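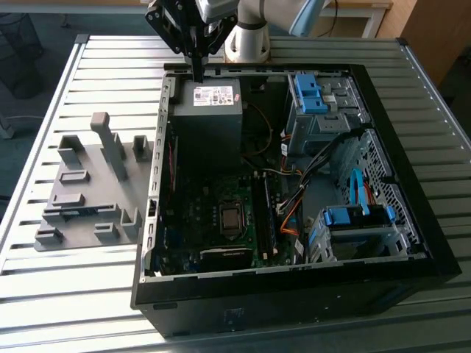
Why would anyone mend an old desktop when a new one can be had in an afternoon? A customer from Altirlow wrote to ask us that last January, in a message longer than most of our invoices, and went on to say that three shops had already told her the machine was finished. She wanted to know whether we would say the same, and if so whether we would kindly say it before charging her.

We get some form of that question most weeks. The answer depends on the machine, and the rest of this page sets out how we go about finding it.

About us

Reading time: 6 minutes

Narkport is a repair and refurbishment workshop for desktop computers. We take in towers from homes, schools, small offices and charities, put right what is wrong with them, and return them or sell them on. We do not handle phones or tablets, and we take laptops only when they arrive as part of a larger office clearance.

The workshop began with one bench and a shelf of spare power supplies. We now have six benches, a store room and a counter at the front, where machines are booked in and collected. The name over the door was there when we took the lease and we kept it, so the firm is called after the building.

What we do

Most of our work falls under repair. A computer will not start, or it starts and shuts down again, or it has become so slow that its owner has stopped using it. We open it, find the fault and give a price. If the price is accepted we do the work, and if it is refused we close the case and hand the machine back.

We also refurbish. Offices replace their computers in batches, and a good number of those machines have years of use left in them. We buy them, clean them, test each part, fit a new drive where one is needed and sell them with a guarantee. Last year we passed the mark of 1,000 refurbished towers sold, a good many of them to schools and to people setting up a desk at home for the first time.

The third part of the business is parts. Where a machine cannot be made to work at a sensible cost, we take out whatever is still good. Memory, drives, power supplies, fans and brackets are tested, labelled and put into the store room. We sell them over the counter and use them in our own repairs, provided the customer has agreed to a used part. What is left goes to a licensed recycler.

How a machine is looked at

Every tower is booked in with a number, and the number stays with it until it leaves. We write down what the owner says is wrong in the owner's own words. "It makes a noise like a hairdryer and then goes off" is more useful to us than a guess at the cause.

The case is laid flat with the side panel off. Working on a machine lying down is easier on the back and much easier on the cables, and a dropped screw can be found again before it disappears under the board. The first check is by eye. We look for dust packed into the fans, swollen or leaking capacitors, connectors that have worked loose, and scorch marks near the power supply.

After that the parts are tested in order. The power supply comes first, as a poor one can make every other part look faulty. Memory is next. Modules are taken out, the contacts are cleaned, and each is tried alone and then with its neighbour. Drives are read from end to end, and that can take a night. The processor and the board come last. They are the slowest to prove and usually the dearest to replace.

A fair number of machines come right at the second step. A memory module that has crept out of its slot will stop a computer dead, and pushing it home takes a moment. We charge the inspection fee for that and nothing more.

Cases, and why we like the older ones

Business desktops of the last fifteen years or so were often built with repair in mind. Drive carriers slide out by a handle, optical drives are held by a coloured latch, and the side comes away without a fight. A drive can be changed in those with no tools at all. We buy them for refurbishment when we can.

Some newer and smaller cases are harder going. They use odd-shaped power supplies that fit nothing else, or have parts fixed to the board that used to be separate. We will still look at them – we just tell people at the counter that the price may be higher and the wait longer.

Data

A computer handed over for repair usually has somebody's photographs and letters on it. We do not open files. Where a drive has to be replaced, the old one goes back to the owner in a labelled bag unless they ask us in writing to destroy it. Drives from machines we buy are wiped before anything else is done with them, and a certificate can be supplied for each.

We are not a data recovery laboratory. If a drive is failing we will copy what can be read safely and then stop.

Working with others

The Ruiz-Ortega office on the floor above us has looked after our accounts and our lease from the start, and its own computers were among the first we mended. Our stock list is kept on Vomudar, a booking and parts system that was written for us and has been patched more times than any machine in the building. It is slow to search, but it does know where everything is.

We supply refurbished computers to schools in Altirlow under a standing arrangement. So far that has come to 114 machines, all with the same case and the same keyboard, so that a fault in one can be mended with a part from another. Schools elsewhere are welcome to ask about the same terms.

Prices and guarantee

The inspection fee is fixed and is shown at the counter. It comes off the bill if the repair goes ahead. Refurbished machines and new parts carry a twelve-month guarantee. Used parts carry three months, and we write the date on the part itself.

If a repair is going to cost more than the machine is worth, we say so – and the customer from Altirlow had her answer before we had charged her for anything beyond the inspection. In her case it was the power supply. The computer is back under her desk.

Bringing something in

No appointment is needed to leave a machine. Please bring the tower only, without the monitor, keyboard or mouse unless you think one of them is the trouble. Bring the power lead. If there is a password, decide beforehand whether you are happy to give it to us, as some faults cannot be tested without one.

Most repairs are ready within 5 working days. Collection is from the counter, and we ask for the booking slip.

Page last updated 2 Feb 2023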